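Chapter 4
What Counts as a Serving?

Most nutrition advice begins with the cup. Eight cups of this, two cups of that. Before you trust any such number, ask whose cup was used. A mug is a household object, and mugs vary.
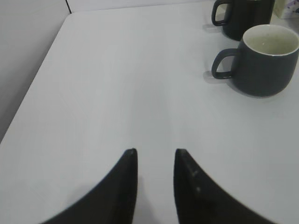
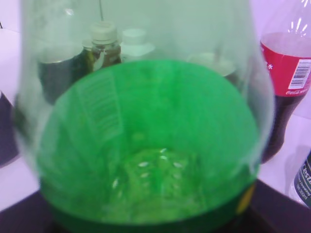
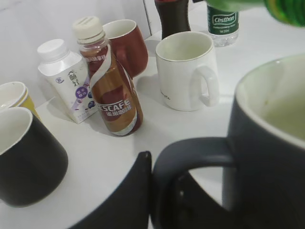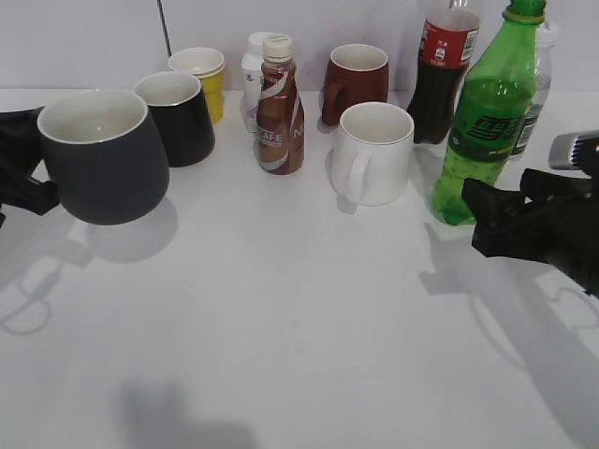

Mugs and bottled drinks on a white tabletop

The Irkadlow survey asked 402 adults how many cups of coffee they drank in a day. It never asked how large the cups were. Its authors then reported an average — to one decimal place — and newspapers repeated it as fact.

Kolbrún Bach, who ran the later Kerkthorpe study, had people pour their usual drink into a measuring jug. She collected 1041 pours. Some held more than twice as much as others, yet every one had been written down as "one cup."

Bottles look safer, with a volume printed on the label. But a label tells you what was sold. It can't tell you what was drunk, shared, or poured down the sink.

In this chapter you will measure your own cup, then decide how much of the Irkadlow result you still believe.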